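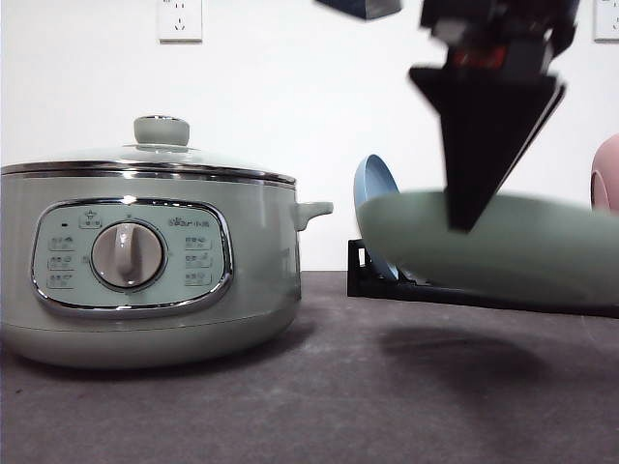
The green multi-cooker, lid on.

Bandum Community Kitchen: progress report to the Firkeo Fund, covering September through December

Dear Parveen Ekanayake and everyone at Firkeo,

Thank you for your patience with this one, which comes to you a couple of weeks later than I promised. The fall got away from us, mostly for good reasons, and I wanted the last class of the season behind me before I sat down to write.

As you may remember, the grant was meant to carry the evening cooking classes through their first full season and to get the recipe booklet started. The classes went ahead in all three neighborhoods we named in the proposal. We had 70 people sign up and 52 of them finished the full course, and quite a few of the others wrote to say their shifts had changed and could they please come back in spring (of course they can!). The Dissanayake Street group was the slowest to fill and ended up the liveliest. They still eat together once a month, and I have been invited twice.

Vanderleia Sampaio taught the soups and beans sessions, and Pranab Seneviratne took over rice and lentils in October after our original teacher moved away. We lost one evening to the changeover and made it up in November. We also moved the start time from 6:00 to 6:30, as parents kept arriving out of breath and missing the knife lesson.

The booklet is further behind than I would like. We have 20 recipes tested and written up, with the English and Portuguese text finished and the Sinhala about half done. Rernix Print has quoted us for 200 copies, and the price fits the budget line as long as we stay with a stapled cover. I had my heart set on a spiral binding so it would lie flat on the counter, but that will have to wait for a second printing.

On spending, groceries ran over and room rental came in under, and between them we are very close to plan. Alvar Fjeld is finishing the ledger and will send it separately with the receipts. We would like to move what is left of the rental line into translation, if you are comfortable with that. A short email saying yes would be plenty.

Spring classes open for sign-up in February. Please do come and eat with us.

Warmly,
Mizanur Wanigasekara
Program coordinator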